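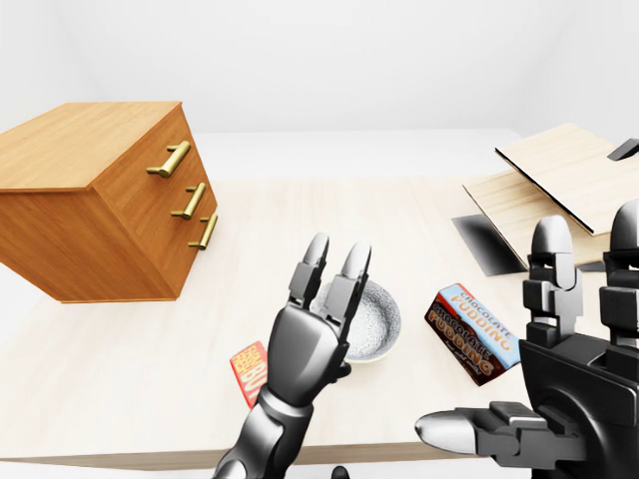 Figure 3. A small chest with three drawers and bar pulls, standing on a table.

4.2 Where household papers are kept

In the second part of the interviews we asked each family to tell us where they keep the papers of the house: tax receipts, school reports, land deeds, letters from relatives abroad. The answers from Stindcombe and from Piltivia were different in a way we did not expect. In Stindcombe most families named one single drawer, and usually it was the top one. In Piltivia the papers were divided between many places, and often only one person knew all of them.

Nadar and Munshi describe a similar division in their study of rented rooms, and they explain it by the lack of space. We do not find this explanation sufficient for our material. Several houses in Piltivia were large, and the papers were still divided. One woman kept the deed of her field under folded bed sheets, but the electricity bills stood behind the radio, "where my husband can find them."
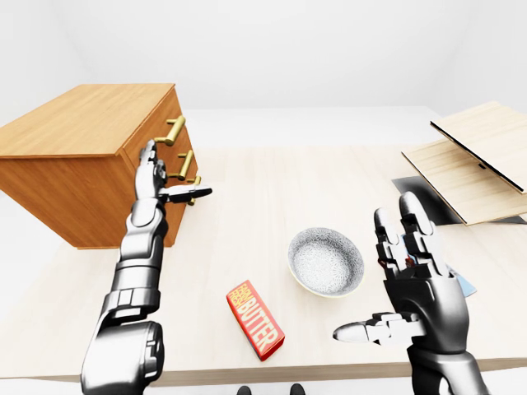
The height of the drawer also has a meaning for the families. Upper drawers were given to papers which must be found quickly, and lower drawers to papers which are kept out of respect, for example the school certificates of a dead parent. In 38 of the 200 households the lowest drawer had not been opened during the past year. When Rathnayake asked if the content could be thrown away, every one of these families refused.

Locks were less common than the older literature suggests. Gunawardena writes that a lock shows distrust between brothers who share a house. Our respondents gave a more practical reason: the key had been lost, and the carpenter was far.
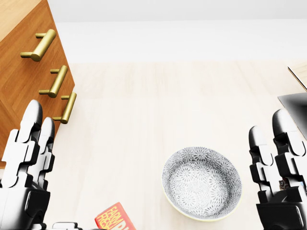 Figure 4. Drawer cabinet of warm orange-brown wood, placed at an angle on a pale countertop.

We must add a note on words. The local term which we translate as "drawer" can also mean a box without a lid, and in 2 interviews we could not decide which one was meant. These interviews are kept in the general count but are left out of the comparison by height in Section 4.3.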